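Ovstead Robotics Club opens its workshop for the summer showcase

July 25, 2018 – The students of the Ovstead Robotics Club are delighted to invite families, neighbours and anyone at all curious to their summer showcase, where teams will present the block-handling project they have called Trorno.

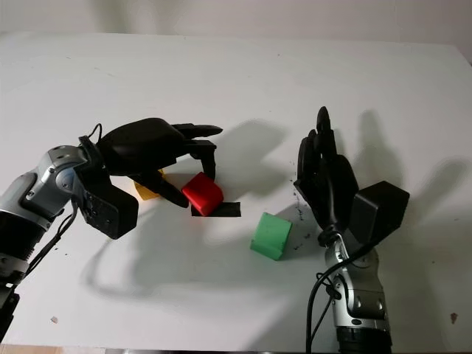
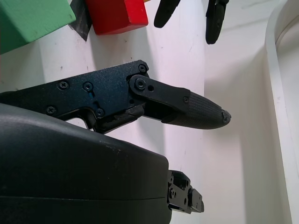 Red, green and yellow blocks at the Trorno table

"I have loved every minute with these young people, even the long evenings – and there were a good many of those," said club leader Randi Midtbø. The project was supported by a grant of £4000 from Truneck, for which the club is very grateful indeed. Entry is free, tea and cake will be served, and there are 80 seats, so do please book early through the club office.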